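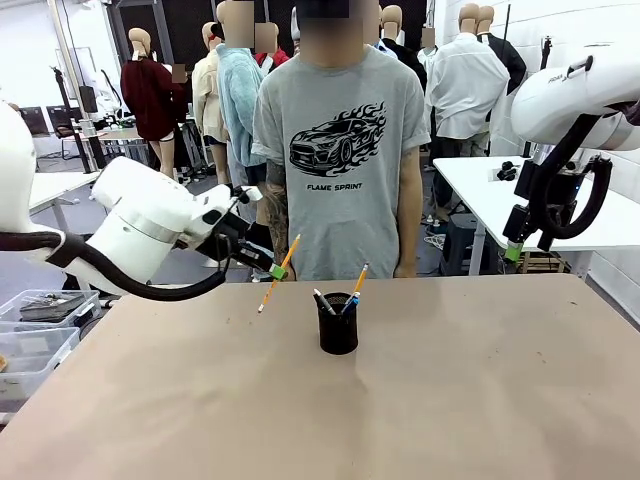
Minutes of the General Meeting, Destside Allotment Gardeners

Date: February 15, 2024
Place: Reading room, Destside library
Chair: Birutė Pärn
Minutes: Valdis Lill
Members present: 39. Apologies were read out and are kept with the sign-in sheet.

1. Minutes of the last meeting

The December minutes were read. One correction: the broken gate is the one on Rätsep Lane, not the one by the parking lot. Accepted with that change.

2. Water

The chair reported that the main line will be turned back on when the night frosts are over. Members will get a notice on the board and by e-mail. Until then the taps stay closed and should not be forced. Two taps on the lower path were damaged last year by people trying to open them early, and the repair came out of general funds.

The meeting talked about hoses left running overnight. A member from the upper rows asked for a fine. Others thought a warning should come first. Agreed: one written warning, then loss of hose use for the rest of the season. Watering cans are still allowed.

3. Plot fees

Fees for the year were set at $90 per full plot, the same as last year. Half plots pay half. Payment is due before the water is turned on. Anyone who needs more time should speak to the chair - this will be kept private.

4. Waiting list

There are 146 names on the list. Many are old, and some people have moved to Zadstead, where they have a garden of their own. Valdis Lill will write to everyone on the list and remove those who do not answer by the end of spring. It was asked whether large plots could be split when they come free. Agreed in principle, but no one who now holds a full plot will be asked to give up part of it.

5. Compost and manure

The spring load has been ordered from Pudix. It will be dropped inside the Rätsep Lane gate as before. Members are asked to take no more than 7 barrows each until everyone has had a turn. The old heap behind the shed has bindweed in it and is not to be used on beds. A work party will turn it and cover it.

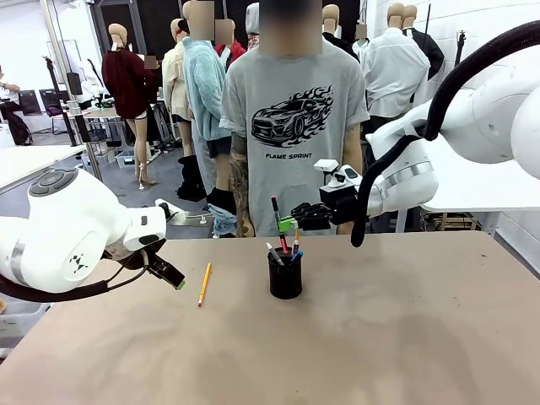 Page 2

6. Sheds and tools

The lock on the tool shed sticks. A new one will be bought, and keys will be given out again against a signature. The big mower is to be used only by members who have been shown how to start it. The gas can goes back on the metal shelf - it was found on the floor twice in the fall.

7. Fence on the north side

Deer got in again over the winter and ate most of the kale on the end plots. The chair has one price for raising the fence and is waiting for a second. No vote was taken. Held over to the next meeting.

8. Other business

A request to keep bees was put off until the neighbors have been asked. The seed swap will go ahead in the same room as last year. Packets should be marked with the name of the plant and the year the seed was saved.

The meeting was closed by the chair. The date of the next one will be posted on the board.

Signed: Birutė Pärn, Valdis Lill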